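Papers > Shared Workshops and Home Builds > Section 4

4. The Basket Task

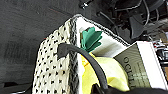 Figure 3. Wrist camera view of the basket during the build. A cable passes in front of the yellow toy; the gripper is at the bottom.

By the time we reached the basket we had already abandoned two other containers. The first was a steel mixing bowl, which rang like a dinner bell on every contact and annoyed the people at the next bench. The second was a cardboard box, which gave up its shape after a week of being gently persuaded by a motor. The woven basket was a compromise. It gives a little when pushed, it makes no noise worth complaining about, and it has an opening wide enough for the gripper to get into from most approach angles. It also looks like something a person might own, a quality our earlier test objects had lacked.

The arm itself, which the workshop calls Zorkby, was assembled from a Woltetti base and a set of joints we had printed and reprinted until they stopped cracking. Section 3 covers the joints in more detail than they deserve. What matters for the basket task is that the camera rides on the wrist, close to the fingers, and that everything the controller knows about the world it learns from that position. This is a poor place from which to learn about the world. The fingers block the lower part of the view (Figure 3), and objects that were easy to tell apart from across the bench turn into large patches of color once the wrist is over them.

We chose the contents with this in mind. Soft things were preferred to hard ones, as the early grip settings had been tuned by optimism. The yellow toy with the green leaves on top became the main target for two reasons: its color separates cleanly from the white basket, and it can be squeezed without anyone having to buy another one. The leaves were a bonus and a nuisance. They offer a very clear cue for which way up the toy is, and the detector promptly decided that the leaves were the object and the yellow part was background. We spent most of January on this. The fix was to relabel 600 stills by hand, a job that nobody in the group has since volunteered to repeat.

Boxes were added later, to see how the controller dealt with a flat face and an edge it could not squash. Printed lettering on a box proved to be the single most attractive thing in the view as far as the early detector was concerned. Given a choice between a graspable toy and a few large dark letters, it picked the letters with great confidence. Lowering the weight on high-contrast edges helped, at the cost of some accuracy along the basket rim, where the braided gray and white cord is nearly all edge.

The openwork side of the basket was a separate problem. Small dark gaps in regular rows are just the sort of pattern that a cheap depth estimate will read as either a wall or a hole, depending on its mood. We tried smoothing, then masking, then turning the basket so that more of the smooth inner wall faced the camera. The last of these was the least scientific and worked best. In the results below the basket is allowed to tilt, and we did not straighten it between attempts unless it had fallen over.

Then there is the cable. Every account of a home build that we have read describes its cable routing as something to be tidied in future work, and we see no reason to break with tradition. The Skundura controller board sits on the far side of the workspace and its leads are a little too short to go around and a little too long to stay out of the way. A cable across the target hides part of it and splits the rest into two regions, which the detector reported as two toys. We added a merging step that joins regions of the same color on either side of a dark band. It is crude, and it would fail on anything striped, so we have not shown it anything striped.

In all we logged 2075 attempts at the basket task, in sessions of 40, with the contents rearranged by hand at the start of each session. An attempt was counted as a success if the toy cleared the rim and stayed in the fingers for 3 seconds. Attempts in which the whole basket cleared the rim of the bench were counted as failures - over the objections of one author, who felt that the arm had at least shown commitment.

The comparison with the Baxter settings, which we had used as our starting point for grip force, is given in Section 5.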